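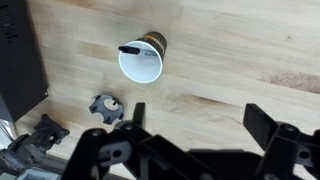

Man soll am Tag der Vorführung nichts Neues mehr ausprobieren, meinte Aminu Nwosu, und man soll den Besuchern nie mehr versprechen, als der Greifer am Abend vorher geschafft hat. Ich habe beides beim ersten Mal falsch gemacht. Deshalb schreibe ich auf, wie wir den Tisch mit dem Roboterarm beim Besuchstag von Urkonar jetzt vorbereiten, damit es andere Gruppen einfacher haben.

Was man braucht

Einen Tisch, der nicht wackelt, den Arm mit Greifer, einen Pappbecher, einen Marker und 2 Personen: eine bedient den Rechner, eine spricht mit den Gästen. Allein geht es auch, aber man verliert leicht den Faden.

Schritt 1: Den Ablauf festlegen

Eine Runde dauert bei uns 4 Minuten. Zuerst bewegt sich der Arm leer, dann nimmt er den Marker aus dem Becher, der auf der Seite liegt, und zum Schluss darf ein Gast den Becher neu hinlegen. Schreiben Sie diesen Ablauf auf einen Zettel. Bei Zasent hatten wir keinen Zettel, und jede Runde war anders.

Schritt 2: Die Gegenstände auslegen

Der Becher liegt so, dass die Öffnung schräg zum Greifer zeigt und der Marker ein Stück herausschaut. Steckt er zu tief, kommen die Finger an den Rand und schieben den Becher weg. Ein helles Holz als Unterlage ist gut, ein schwarzer Marker hebt sich darauf deutlich ab. Lassen Sie zwischen Becher und anderen Teilen so viel Platz, dass der geöffnete Greifer hineinpasst.

Schritt 3: Die Geschwindigkeit einstellen

Für Besucher fahren wir mit 18 Prozent. Das sieht langsam aus, aber die Leute können folgen und Fragen stellen. Vor der ersten Gruppe den Notaus drücken, wieder lösen und prüfen, ob der Arm ohne Meldung startet.

Schritt 4: Die Linie am Boden

Kleben Sie eine Linie, hinter der die Gäste stehen bleiben. Wenn jemand den Becher umlegen möchte, wird zuerst der Arm angehalten – immer, auch wenn die Zeit knapp ist. Erst wenn die Hand wieder hinter der Tischkante ist, geht es weiter.

Schritt 5: Wenn der Griff misslingt

Nicht sofort abbrechen. Sagen Sie ruhig, was passiert ist, und lassen Sie den Arm in die Ausgangslage fahren. Die Gruppe von Lemieux, etwa 23 Personen, hat bei einem misslungenen Griff mehr gefragt als bei allen anderen Runden. Nach dem zweiten Fehlversuch legen wir den Becher von Hand neu hin.

Nach der Vorführung

Den Greifer öffnen, den Arm in die Parkposition fahren und erst danach den Strom ausschalten. Die Kappe vom Marker kontrollieren, sie lockert sich manchmal. Im Juni sind wir bei Wiltance zu Gast, dort ist der Raum kleiner und die Linie muss näher an den Tisch. Die neuen Abstände trage ich in Schritt 4 nach.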